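Esgate Charters - boat and tackle check
Vessel 11, checked by Wiremu Pirihi, June 30, 2022

Lifejackets: all aboard, one crotch strap frayed. Replace before next trip.
Flares: in date until October.
Bilge pump: OK. Float switch sticks - clean it.

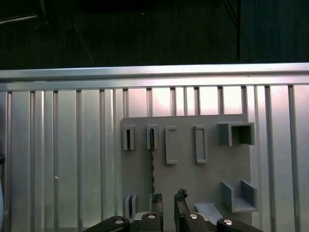

Ribbed aluminium panel and rail.

Rod holders: port aft one loose, tightened.
Gaff: tip cover missing. Not to be carried without one.
Jigging reels: drag on no. 32 slips, sent to Kamil Charvát.
First aid kit: short of plasters.

Passed, subject to strap and gaff cover. Recheck: Ingrid Gallagher.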